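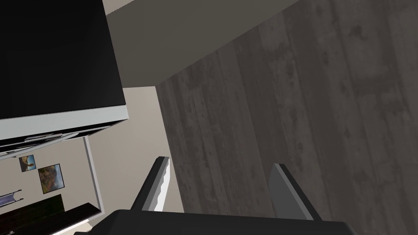

When Rommel Dimaculangan started testing robot policies in simulation, he did what most people in his field do. He let the program run a task many times, counted how often it finished, and wrote down the percentage. It took him a year to stop trusting that number.

"A success rate tells you how the whole run ended," he says. "It doesn't tell you where the arm was when things started going bad. I had two policies with the same score and they were failing in completely different ways."

The method he worked out with his colleague Consolacion Lumanlan is called Hestusia. It works by stopping a run partway, saving the full state of the simulated room, and starting again from that exact point with small changes. The wrist might be turned a few degrees, or the lighting changed, or the arm moved back a little. Each saved point gets 100 restarts. The result is a score for that moment in the task, separate from the score for the task as a whole.

They build their rooms in a simulator called Tredodach, and Lumanlan is in charge of those. She came to the project from architectural drawing and had never worked with robots before.

"I knew how to furnish a room on a computer," she says. "Rommel knew what a robot needs to see. We argued a lot in the beginning about how much stuff to put in."

The argument was mostly over walls. Dimaculangan wanted them bare, to keep things simple. Lumanlan thought a bare room would give a false result, and she pushed for pictures, trim and different surfaces. They tried it both ways in September, and the difference was large enough that he gave in.
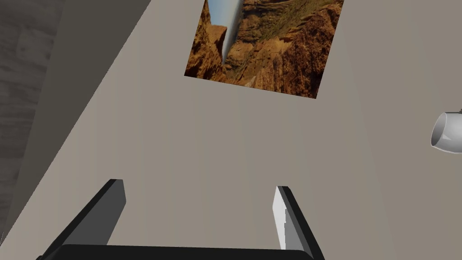 Wrist views were the hardest part to get right. The camera rides with the gripper, so when the arm swings up or sideways, the view can lose nearly everything the policy learned to look for. "Take this one," Dimaculangan says. "The fingers are open, there's nothing between them, and most of what the policy gets is plain beige. It has the canyon picture up top, hanging at a slant from this angle, and a bit of something white at the right edge. That has to be enough to work out which way it's facing." Lumanlan adds that the canyon print helps more than she expected, with all that red and brown rock next to a surface that has hardly any detail of its own.

Their first finding was that restarts from views like this did much worse than restarts from views with furniture in them, even when the arm was the same distance from its goal. The second was that a policy could often be helped with very little new training. They added 19 short demonstrations that began from poor viewpoints and ended as soon as the arm had turned back to a useful one.

"We weren't teaching it the task again," Lumanlan says. "Just how to look around."

On the 4 tasks they tested, the score at the weak points went up on three. The last one, a drawer task, did not change – Dimaculangan thinks the trouble there is contact and has little to do with vision, but he hasn't shown that yet.

He is also careful about what the result means outside the simulator. The restarts depend on being able to save a room and bring it back exactly, and a real room doesn't allow that. A test on a physical arm is planned at the Lumbao lab, where they will have to reset things by hand and accept some error.

Lumanlan is already at work on the next set of rooms, a group of small apartments she has named Kidorville. She says they will have more clutter in them, and that Rommel has agreed to it this time.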